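Nernlow Opens Bottle Return Room at Gultmont Street Library

Drop-off point will take clear plastic bottles six days a week, with every refund going to the summer reading program

DAVOW, 22 July 2024 - Nernlow, the neighborhood recycling group, is opening a bottle return room on the ground floor of the Gultmont Street Library, and everyone in Davow is invited to come by with a bag (or three!) of empties. The room opens to the public this Saturday at 10 a.m., and it keeps the same hours as the library after that.

The idea goes back to January, when Nernlow ran a trial from a folding table in the library lobby. The table was up for 8 weeks and took in 1767 bottles, many of them carried over by kids on their way to story hour. We were thrilled. The library staff were thrilled too, and asked whether the table could turn into something permanent. The old periodicals room had been sitting half used since the magazines moved upstairs, so that's where we are going, and it has its own door onto the parking lot.

Using the room is simple. Empty your bottles, give them a quick rinse, leave the labels on and bring them in. Caps can stay on or come off, whichever you like. Please don't crush anything, as the redemption center in Aryee only pays for containers that still have their shape. Glass and cans aren't part of the program yet, but we are working on cans and hope to have news in the fall.

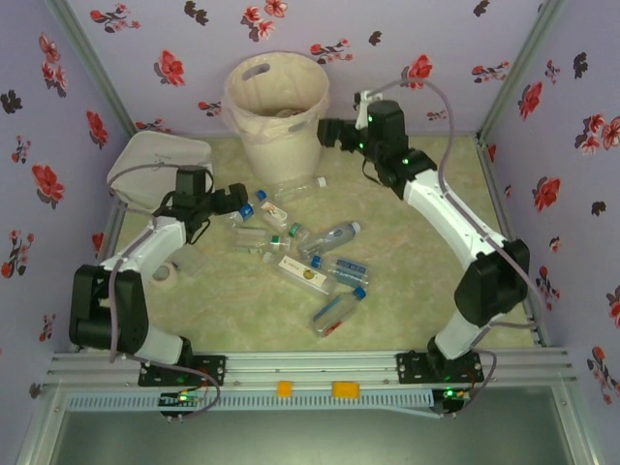 Sorting at home makes everything go faster, and it takes less space than most people think. Families who joined the trial told us they kept one spot for returns and another for regular trash, and the habit stuck within a few days. You don't need to buy anything special for it. A shallow white plastic tub is fine for catching bottles as they come out of the kitchen, and a tall round bin with a thin see-through liner folded over the rim will do nicely for everything else. Clear liners are handy because you can spot a stray bottle before the bag goes out to the curb. If you have the room, keep the two side by side, and if you don't, a paper grocery bag on a doorknob works too.

Refund money from the room goes straight to the library's summer reading program. Last summer 71 children finished the full reading list, and the library would love to see many more do it. Our goal for the first season is 3000 bottles, enough for a good stack of new paperbacks and a pizza lunch for the readers at the end of August.

Opening day will have lemonade, a story hour in the courtyard and a drawing table where kids can design the sign for the new door. The winning sign goes up in September. Parking is free in the lot behind the building, and the bus from Aryee stops right across the street.

Groups with larger loads, such as sports teams and block parties, are asked to call the library's front desk a day ahead so there is space in the room. Questions about what can be returned can be left at the same desk, and Nernlow will get back to you.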